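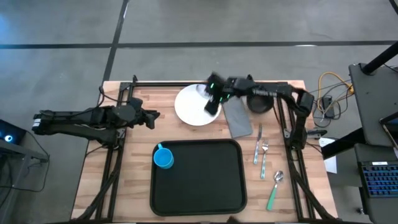

Section 3. Oiling a Tondunach butcher-block top

Hulen Hard Oil is meant for solid wood tops that see daily use at home or in a shop. A top made of strips, with light tan and honey-colored pieces side by side, takes the oil a little differently from strip to strip, and the color difference gets stronger with the first coat. This is normal. If you want a more even tone, test the Zellelwood pale oil on the underside before you start.

Read the whole section first. Allow one evening for each coat and a full night between coats.

Before you start

You will need the oil, three clean cotton cloths, a white nylon pad, a sheet of 220-grit paper and a metal can with a lid. The 498 ml can covers one standard top on both faces with two coats. The 768 ml can is for the long top (order code 436). Do not thin the oil.

CAUTION: Cloths wet with oil can heat up and catch fire without a flame or spark. Put used cloths in the metal can, cover them with water and close the lid. Do not leave them in a pile or throw them in the trash dry.

First coat

1. Clear the top and wipe it with a damp cloth. Let it dry for two hours.

2. Sand lightly along the strips with the 220-grit paper. Do not sand across them. Vacuum the dust, then wipe with a dry cloth.

3. Stir the oil from the bottom of the can. Do not shake it.

4. Pour a small amount on the wood and spread it with the nylon pad. Work in the direction of the strips, one area at a time.

5. Wait 15 minutes. Add oil to any spots that look dull.

6. Wipe off all the oil that has not soaked in. The surface should not feel tacky. Go over the edges last, where drips collect.

7. Leave overnight with a window open.

NOTE: End grain drinks more oil than the face. Give the two short ends an extra pass in step 5.

Second coat

8. Rub the top with the dry nylon pad until it feels smooth, and wipe off the dust.

9. Repeat steps 3 to 7, using half as much oil.

If the top is still sticky the next morning, too much oil was left on. Put a little fresh oil on a cloth, rub the sticky area until it loosens, and wipe dry.

Curing

The top can take light use after 24 hours. Keep water and hot pans off it for seven days. Do not cover it with plastic or a tablecloth during this time.

Later care

Wipe up spills as they happen. Re-oil when water no longer beads, usually twice a year in a kitchen. For scratches and burn marks, see Section 4. Han cleaning soap may be used once the oil has cured.

Filed under: Care Guides / Wood Tops & Worktables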